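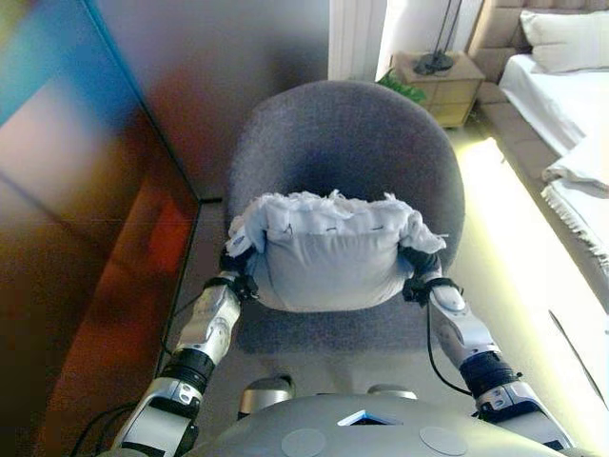
By Kwaku Atinga | Updated 19th February | Filed under: Hosting, Spare Rooms

Renting Out Your Spare Room: Questions We Get

Quick answers, mostly for first-timers. I rent out the back bedroom at Somholm, our house in Stultthorpe, short stays only. Lourenço Morais does the same two streets over and checked the money parts for me. Rules differ by town so call yours before you spend anything.

Getting started

Do I need a permit?

Probably. Stultthorpe wants a short-stay registration, renewed each April. Other towns want nothing, or want a safety visit first, or don't allow it at all. Ask the town office, ask in writing, keep the email. If you're in an apartment or have an HOA, ask them too, and do that first. A town permit won't get you past a building that says no.

I rent my place. Can I sublet a room?

Read your lease. Then ask your landlord even if the lease says nothing. Get the answer in writing. People get evicted over this, so please don't wing it.

How much should I set aside to get a room ready?

I spent $600. That was paint, a decent mattress topper, a lamp, two sets of sheets, a lock for the closet we keep our own stuff in. Lourenço spent closer to $1000 but he had to replace a window. If the bed is bad, spend it on the bed. Skip the art.

Does homeowner's insurance cover guests?

Often it doesn't once they're paying. Call your agent and say the words "paying guests". Mine added a rider, took one phone call. Whatever cover the booking site offers is extra, don't treat it as your main policy.

Do I have to report the income?

Yes, in most cases. Keep receipts from day one. I use a shoebox and a spreadsheet and the shoebox is the more reliable of the two. A tax person can tell you which part of the electric bill counts. I'm not going to try.

The room

What does a guest room need?

Bed, somewhere to sit, somewhere to put a suitcase that isn't the bed or the floor. Hooks. Hooks are better than a closet for short stays, folks don't unpack. A lamp they can reach lying down. An outlet near the pillow — if it's behind the headboard run a power strip out to where they can get at it. Curtains that block light. A trash can, everyone forgets the trash can.

Does the room need its own bathroom?

Helps a lot, not required. Ours is shared. It's in the first line of the listing and I've never had a complaint, becuase anyone who'd mind has already moved on to the next listing. Clear a shelf for guests and leave it empty. Put a lock on the door that works.

Should I put a TV in?

I did, then took it out. It hardly got used and the remote kept going missing. Good wifi matters way more. Stand in the room with the door shut and try a video call before you say the wifi is good.

What about heating and cooling?

Give them something they can control. A small fan, an extra blanket folded at the foot of the bed. I keep the house at a temperature I like and guests adjust from there. 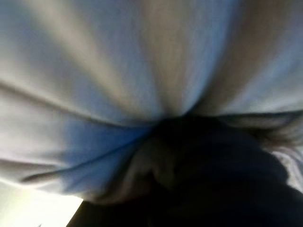 How long before check-in should I clean the room?

Same day if you can, the morning after the last guest leaves if you can't. Open the window first and leave it open the whole time you work. Strip the bed, start the wash, then dust, then floors last. If the room has been sitting empty for a while go in again right before they arrive. Flush, run the faucets, check for spiders. Stale air is the thing people write in reviews.

How many sets of sheets?

Two at the least, three if you take back-to-back bookings. All the same color so you can mix them. White is easy to bleach but shows makeup. I put a dark washcloth in the bathroom for makeup and it saved the towels.

Booking and money

Which site should I list on?

Wherever your guests are already looking. I keep my calendar in Urio and copy things over by hand, slow but I've never double-booked. Start with one site. Get comfortable. Add another one later if you still have gaps.

What do I charge?

Look at similar rooms near you, shared bath vs. shared bath. Come in a bit under for the first few bookings till you have reviews. Then go up. I add a $20 cleaning fee and nothing else. Long lists of fees make people angry and they're right to be.

Should I take a deposit?

For a room in a house you live in, I don't. You're right there. For longer stays, sure, and write down exactly what it covers and when they get it back.

Can I turn people down?

You can turn down dates, pets, smoking, parties, groups too big for the room. You can't turn people down for who they are. Fair housing law has some odd corners for shared homes, and the booking sites have their own rules on top, so read both. When I decline I give a short plain reason and leave it at that.

What's a fair cancellation policy?

Full refund up to a set day, nothing after, and then be nice about it when someone's kid is sick. Pick the deadline you could stand on the other end of.

Living with guests

How do I handle keys?

Keypad. I have a Cellex on the side door and change the code between guests. Keep a real key with a neighbor for when the batteries die, and change the batteries before they do. If you're doing physical keys, have spares cut now. Someone will drive off with one.

What time should check-in be?

Mine's late afternoon. Check-out is 11, and I mean it, but I'll hold bags all day for anyone who asks. Put both times in the confirmation message and again on the card in the room.

Do I have to cook breakfast?

No. Check first if your town even lets you, serving food can be a whole separate permit. I leave coffee, tea, and a bowl of fruit. Tell them which fridge shelf is theirs. Label it or your teenager will eat their leftovers.

How much should I talk to them?

Say hi, show them the room, tell them where the good sandwiches are, then go away. Some want to chat and they'll come find you. Most are tired.

What house rules should I post?

Keep it to a single card. Quiet hours, wifi password, how the shower works, who to text. If the rules run to a second page people read neither page.

My neighbor is unhappy about this. What now?

Go over and talk. Bring your phone number and tell them to text you first if a guest parks wrong or gets loud. Parking is nearly always the real complaint. I ask guests to use the driveway and send a photo of which side.

Wear, tear and breakage

When do I replace things and when do I fix them?

Fix it if the guest won't notice the fix. Replace it if they will.
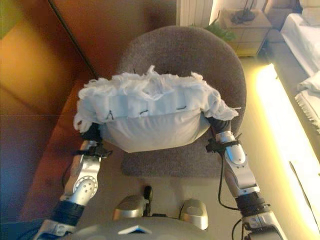
Room wear sneaks up on you when you see it every day, so once a season I go in with a bag on my shoulder like a guest and sit down and look around. Scuffs by the door, a loose knob, the lampshade that's gone yellow. Bedding gets the hardest look since it's what people put their face on. Thread color is the giveaway — see the little dark bits along the seam on that white pillow, right where the ruffle starts? On pale fabric your eye goes straight to them. Use white thread for white things, or snip and redo it. Same with furniture, a plain gray upholstered chair forgives a lot more than a white one does, and you'll spend less time with the stain remover.

A guest broke something. Do I charge them?

Small stuff, let it go. Mugs, hangers, a light bulb. Build it into your price. Bigger stuff, take a photo right away, message them through the site so there's a record, and be specific about the cost. Most people offer before you ask.

What if something of mine goes missing?

Lock up what matters before you ever host. Passports, meds, jewelry, the good camera. I've lost a phone charger and a paperback. Both times I think it was an honest mixup.

And if they leave something behind?

Message them same day. Bag it, label it with the name and the check-out date, put it in one spot. I mail small things if they cover postage. Food gets tossed.

Stopping

Can I take a break?

Sure. Block the calendar, keep the listing up. I block the holidays and a stretch in summer when family comes. Don't cancel bookings you've already accepted to do it, the sites punish you for that and the guests remeber.

How do I know if it's not for me?

If you're dreading the doorbell, stop for a while. It's your house. Finish out what's booked, then close the dates and see if you miss it. Kwaku's wife wanted that one in here. (That's my wife. She did a month of the laundry.)

Got a question that's not on the list? Send it through the contact form. I answer when I can, slower on changeover days.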